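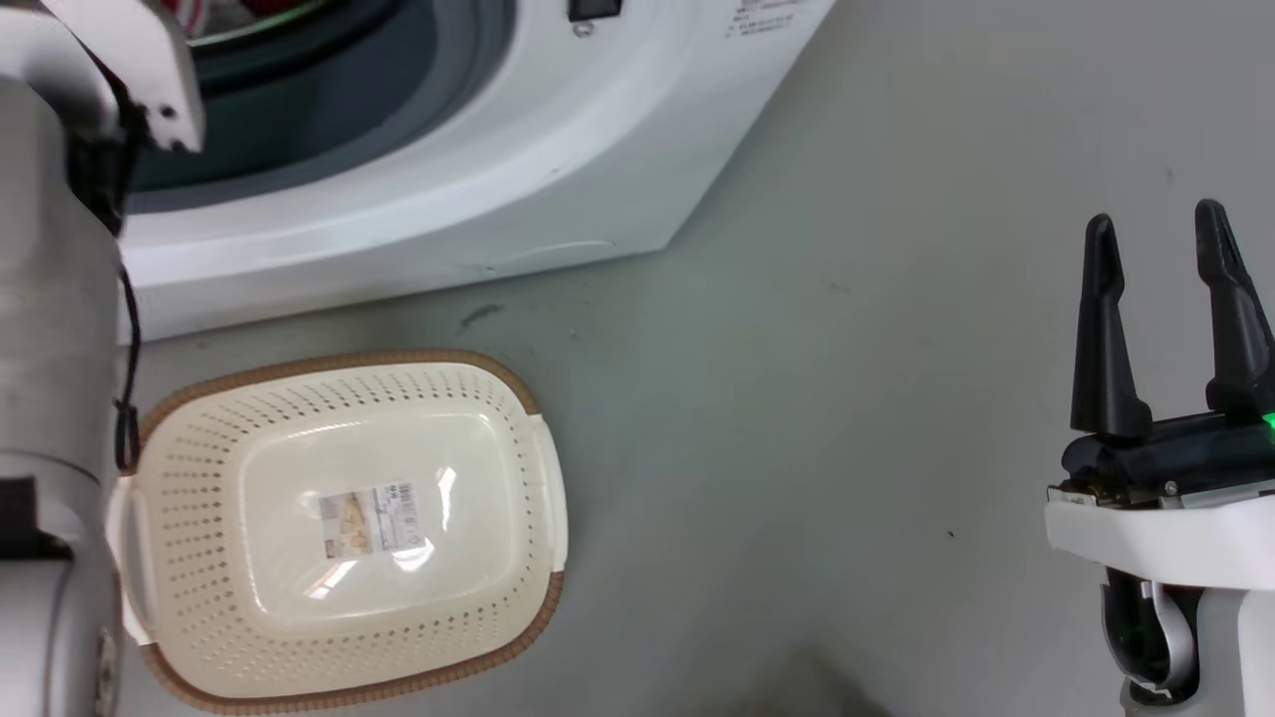
Lab 4 handout - Teleop demos, laundry unload

Notes: G. Biwott. Bench questions to Kipchumba Khaemba.

Task: clothes out of the drum, into the basket. One garment per grasp. You drive both arms from the Skollden leader station, follower arms copy your joints.

Before recording
- basket on the floor in front of the washer, label side up, empty
- door open all the way, check it yourself
- both grippers open, green light on
- leader and follower poses matched BEFORE you enable. If they aren't the follower jumps.

Recording
- 45 seconds max per episode, 16 good episodes per pair
- start and stop with the pedal
- go slow at the door gasket. Fingers catch on the rubber, cloth does too
- left arm reaches in, right arm parks open over the floor unless you need it
- let go low over the basket, dont fling
- missed grasp? Back out, try again, keep the episode. We want recoveries. Two misses in a row - stop and discard
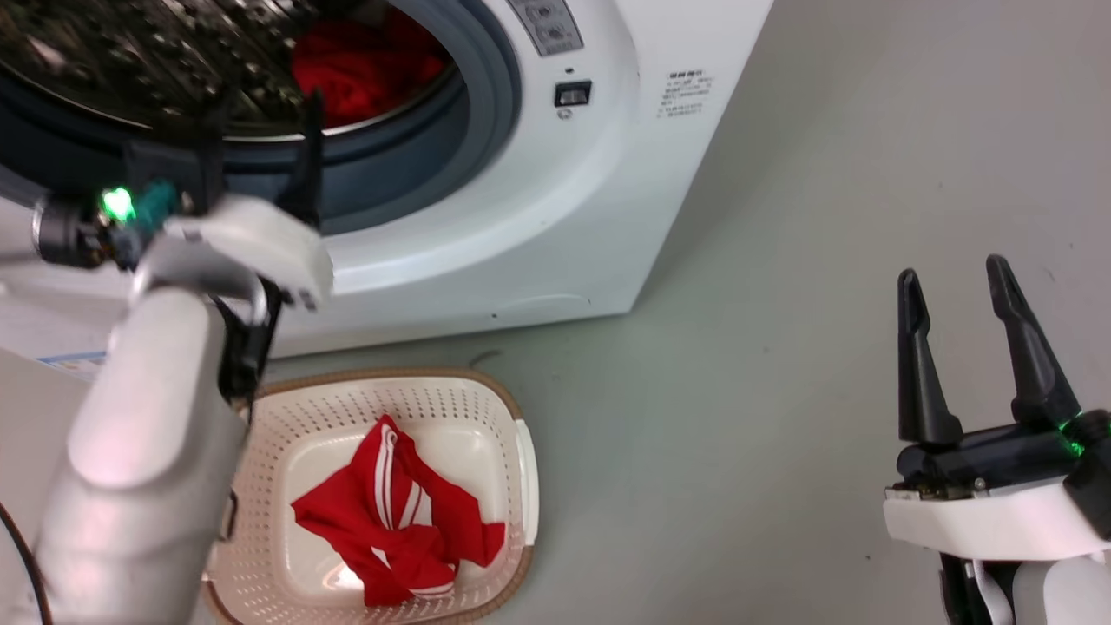 Left arm at the drum, one red garment still inside, one in the basket.

Why not by hand? Kinesthetic teaching (grab the arm, move it) is fine for one arm. With two you run out of hands, and your body gets into the head camera view. Hand guiding comes back in lab 5 for the drawer task.

Common problems
- always starting from the same basket spot. Policy learns the spot and not the basket. Shift it a bit every episode
- pausing to think mid reach. The pauses get learned too. Plan first then press the pedal
- looking at the real washer over the screen. Drive from the camera view, its all the policy gets

Hand in: episodes to the Jollside folder, plus half a page on which ones you threw out and why. Last year's set had 52 usable, read its log before you start.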